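Stanex Hand-Held Gripper Kit – Set-up Guide
Section 4: Recording door and floor-level demonstrations
Last updated: November 14, 2021

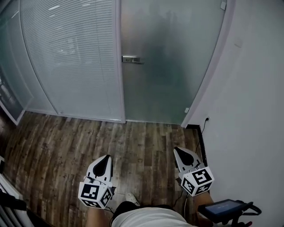
The Plista study compares policies trained on two-handed demonstrations with and without marker tracking. The steps in this section apply to both conditions. Complete the head camera calibration in Section 3 first.

1. Fix a marker cube to the rear of each gripper. Push it down until it stops moving, then tighten the screw by hand.

2. Check that the left and right cubes carry different codes. The tracker will accept two identical cubes, but the hand paths will be swapped at random.

3. Run the cable back along the forearm and leave enough slack to bend the wrist fully.

4. Put on the head camera and hold both grippers low in front of you. At least one face of each cube must be in view.

5. Start the recording and hold still for 4 seconds. The Nikolaidis filter uses this part to set the starting pose.

6. Carry out the task at a normal pace. Most door episodes last around 15 seconds.

7. Hold still again, then stop the recording.

Note: Glass doors and polished floors can reflect the markers. If the preview shows more than two cubes, turn slightly to one side and repeat step 5.

Note: Tracking gaps of up to 4 frames are filled in automatically. Longer gaps are marked in the log and the episode is left out of training – do not edit these files by hand.

Caution: Keep cables clear of door handles and hinges. Do not kneel on a cable.

Caution: Do not lift a gripper by its marker cube. If a cube has been knocked, repeat the calibration before recording again.

Each condition needs 200 accepted episodes. Copy them to the Pultadport folder at the end of the session and keep the rejected ones separately, as the failure counts are reported with the results.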